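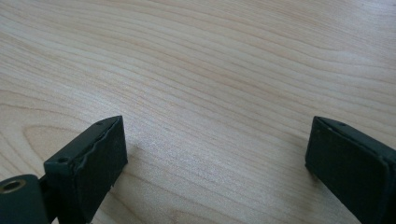 Jamance Celebrity Announcements: data card

Datasets > Text > Entertainment news > Jamance

Apr 18, 2026
By the Renwood data desk

Summary

Jamance is a set of 2540 short entertainment news items in English. Each one reports a family announcement by a public figure: an engagement, a wedding, a birth, a christening or naming ceremony, or a separation. The items come from the online archive of Vavano, a celebrity weekly that closed its website last September, and from the syndicated gossip column Després, which ran in the same pages.

The set was put together to study how the same announcement gets reworded as it moves from a press statement to a news brief to a follow-up. It also works as a small test set for event extraction and headline matching.

What is in a record

Each record is one line in the main file, tab separated, UTF-8. The columns are:

- item_id: a number, unique, never reused
- source: vavano or despres (no accent in the field value)
- headline: as published, with capital letters kept
- body: the text of the item, paragraph breaks replaced by a pipe character
- event_type: engagement, wedding, birth, ceremony or separation
- event_status: rumored, confirmed, denied or past
- statement: yes if the item quotes a press statement, no if it does not
- linked_to: item_id of an earlier item on the same event, or blank

Names of people have been replaced with stable tags such as PERSON_A within each linked group. The tags start over with every group, so PERSON_A in one group has no relation to PERSON_A in another. Titles like "Duchess" or "Sir" were left in place. Names of children were removed completely and replaced with CHILD, with no letter.

How the items were chosen

We started from the full archive export and kept items under the tags Family and Big Day. Photo galleries, horoscopes, quizzes and shopping pages were dropped. So were items with fewer than 80 words, which were mostly captions that had lost their pictures. Exact duplicates were merged and the earliest version was kept. Near duplicates are still there and usually carry a linked_to value.

Després columns often cover several families in one piece. Those columns were split by hand at the subheadings — if a column had no subheadings, it was left out.

Labels

Every item was labeled by 2 people working separately from the same written guide. Where they disagreed, they met and settled on one label. The original labels are not included in this release.

Most of the disagreement was over event_status. Vavano liked to write "set to wed" for couples who had announced a date and also for couples who had only been seen near a jewelry store. The guide says to mark an item as confirmed only when the text names a source who speaks for the couple. "A friend close to the pair" does not count.

Splits

A test file of 200 items is kept apart. Linked groups were never divided between the test file and the main file. There is no development split. Please cut your own from the main file and say how you did it.

Known problems

- Some older items have curly quotes that turned into question marks. We fixed the headlines but not the bodies.
- Live blog items keep their time stamps inside the body text.
- "Ceremony" covers christenings, naming days and one vow renewal that did not fit anywhere else.
- A few items are cut short in the archive and end with an ellipsis in brackets.
- Royal families are heavily represented in the christening items. A model trained on these may expect a church and a list of godparents every time.

Uses we ask you to avoid

Do not try to work out who the tagged people are. Do not use the rumored items as evidence that anything took place. Many were wrong when they were printed, and Vavano did not always run a correction.

License and changes

Labels and documentation may be reused with credit to Renwood. Article text is for research use only, under the terms in the LICENSE file. Corrections go in the CHANGES file with the item_id and the old value.

Comments

guest: Is the vow renewal marked as past or confirmed? My copy has it blank.

renwood_data: It should be past. Thanks, we will add it to CHANGES.

tabloidreader: I used to read Després every week. Glad the columns were saved, even with the names taken out.

corpus_user: The pipe in the body field clashes with a few headlines quoted inside the text. Could you use a different character next time?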